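Skunda Opens Computer Refurbishing and Parts Center in Zamora

ZAMORA, 2019-01-20 — Skunda, a reseller of used office computers, today announced the opening of its second refurbishing center, located in the Trorov business park on the north side of Zamora. The center accepts desktop computers, monitors and office printers from businesses, schools and households.

Customers may bring up to 30 machines per visit without an appointment. Larger loads can be scheduled through the front office, and pickup is available inside the city limits for a flat fee. There is no charge for dropping off desktops. A small charge applies to older tube monitors, which are passed on to a licensed recycler.

Every computer that comes in is logged, and its storage drive is erased or, at the owner's request, shredded. Owners receive a written certificate for each drive. Machines that are still worth selling are cleaned, fitted with working parts and sold with a warranty. Machines that are not are taken apart for memory, power supplies and cases.
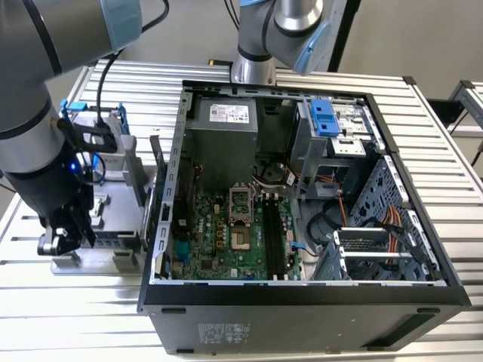 An open desktop tower on a slotted aluminum worktable.

The Zamora center also has a retail counter, open to the public 4 days a week. Refurbished desktops are sold there as complete sets with a keyboard and mouse, or as the tower alone. Used memory and power supplies are priced individually and may be returned within 30 days with a receipt.

"Many offices here replace their desktops on a fixed schedule, whether or not the machines still work," the company said in a statement. "We would like to see more of them used again in the same city."

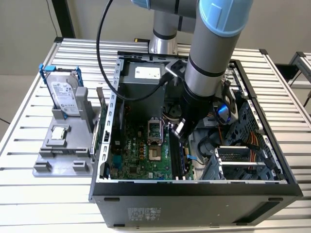
Skunda will keep its inventory on Cluruvon, the stock system already in use at its first location. Buyers can check what is available at either center before making the trip, and parts can be moved between the two on request. Transfers normally take two working days.

Starting in March, schools and registered nonprofits will be able to apply for reduced prices on refurbished desktops. Application forms will be available at the retail counter. Orders under the program will be filled in the order received, depending on stock — applicants who need matching models should say so on the form and allow extra time.

The center does not accept televisions, kitchen appliances or loose batteries. Laptops are accepted at the first location only.

About Skunda
Skunda buys, refurbishes and resells used desktop computers and parts for offices, schools and home users. Questions about drop-off, pickup and parts may be directed to the front office at the Zamora center during business hours.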